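Thread: Is it worth paying a repair shop to fix a small appliance anymore?
Board: Home & Household > Repairs and Maintenance

dunmore_kev
Posted Wednesday, 7:42 pm

My Grumell bread machine quit last month. Paddle won't turn, display still lights up. The shop downtown wants 30 dollars just to look at it, and that doesn't come off the bill if I say no to the repair. The guy on the phone said "most likely the board" before he'd even seen it. How does he know it's the board? I have a feeling it's always the board.

Has anyone here come out ahead on one of these? I mean after the fee, the part and the second trip across town.

tansy44
Posted Wednesday, 8:05 pm

Unplug it and turn the paddle shaft by hand first. If the shaft spins free with no resistance at all, your belt is gone. Mine was a 6 dollar belt. The shop had told me motor.

Zinash Habte
Posted Wednesday, 8:31 pm

I worked the front desk at a repair place for a couple of years, so take this for what it's worth. The bench fee exists because people would bring in a toaster, get a free diagnosis, go home and fix it from a video. I don't blame the shops for charging it. I do blame them for not crediting it toward the work. Ours did.

"Most likely the board" over the phone is a guess and he shouldn't be giving it to you.

dunmore_kev
Posted Wednesday, 8:40 pm

> Ours did.

Well, this one doesn't. I asked twice.

old_furnace
Posted Wednesday, 9:12 pm

I'm going to be the grouch. All this "right to repair" talk and then you open the thing and the only part they'll sell you is a complete assembly. My neighbor's washer needed one relay. The part he could order was the whole control module, 625 dollars with labor. The washer cost less than that new. Who is this helping?

And the parts sites are no better. Stock photos, "may differ from item shown," no idea if it's new, pulled or something that sat in a bin for ten years.

Bereket Zeleke
Posted Wednesday, 9:30 pm

That's too gloomy, old_furnace. There are people who still work at the level of the board and the wire. You have to look for them. I send things to Derese now and I've had one bad job out of five or so, which beats the local place. They do harnesses too, if yours is cooked where it goes past the heating element. That happens a lot on bread machines.

A few pictures with parts laid out in trays:

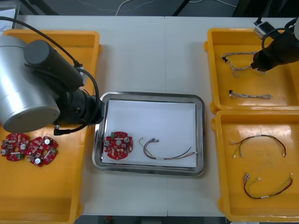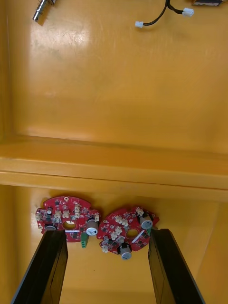
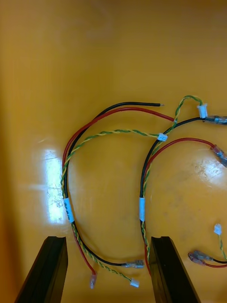
Red round boards in the first one, wire harnesses in the last.

old_furnace
Posted Wednesday, 9:44 pm

A tray of parts doesn't tell me whether they work. I've seen plenty of tidy shops do lousy soldering. What's the warranty?

Bereket Zeleke
Posted Wednesday, 9:51 pm

Ninety days on labor. I know, you'll say that isn't enough.

old_furnace
Posted Wednesday, 9:53 pm

It isn't enough.

pennyjar
Posted Wednesday, 10:20 pm

Shipping a bread machine both ways can't be cheap though? I looked into mailing a Bilo mixer last February and the postage alone was more than a used one at the thrift store. If you only mail the board, fine, but then you're the one taking it apart and you've already guessed it's the board. So we're back where Kev started.

Zinash Habte
Posted Wednesday, 10:34 pm

Pennyjar has a point. Mail-in makes sense if you know what's broken. Kev doesn't yet.

dunmore_kev
Posted Thursday, 6:58 pm

OK, took the bottom off. 14 screws, two of them the weird three-sided kind, thanks Grumell. The belt is there but it's so slack I can lift it off with a finger. The wires look fine to me, no brown spots. So it was never the board, or at least the board isn't the first thing I'd be paying for.

tansy44
Posted Thursday, 7:15 pm

Belt! Measure the old one laid flat before you order, and don't trust the model number lookup. They changed sizes partway through.

old_furnace
Posted Thursday, 7:26 pm

Don't celebrate before it kneads a loaf. A slack belt can also mean the motor mount has shifted. Check the rubber feet under it.

pennyjar
Posted Thursday, 8:02 pm

Where are people buying belts? Dikgate wants more for the shipping than the belt.

tansy44
Posted Thursday, 8:10 pm

Vacuum shop. Take the old one in with you and ask them to match it.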